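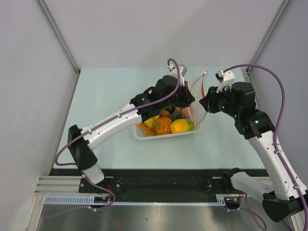

How does a school buy a robot?

When you want a new bicycle, you maybe look in your money box first. A school does the same when it wants a robot, but the list is longer.

At the Murska science club, the children wanted a robot with two arms. Two arms can share a job, for example sorting toy vegetables. Their teacher, Ilari Kinnunen, asked them to make a plan before anybody opened a shop page.

First question: what is the job?
A robot for light toys can be small. A robot for heavy boxes must be strong, and a strong robot costs much more. The club wrote down its job in one sentence: "Pick up toy food and put it in the right place."

Second question: what else do we need?
The arms are only one part of the price. You also need grippers, which are the robot's fingers. You need cameras, so that the robot can get pictures of its work. Then come cables, screws and a firm table. The club forgot the cables in its first plan – many grown-ups forget them too.

Third question: what will it cost later?
Small parts wear out. The club decided to save 200 euros every year for repairs. It also put 242 euros in the plan for spare gripper fingers and extra cables.

Fourth question: who sells it?
The children asked two shops, Petetow and Movico, for a price. Such a paper is called a quote. Petetow was cheaper, but its delivery took 9 weeks. Movico could deliver sooner and gave a longer guarantee. A guarantee means that the shop repairs the robot for free if it breaks by itself.

Toivo Pitkänen, who looks after the club's money, read both quotes with the children. They chose Movico.

Try it yourself
Think of a job for a robot in your home. Write the job in one sentence. Then make a list of everything you must buy, and ask an adult to help you find the prices.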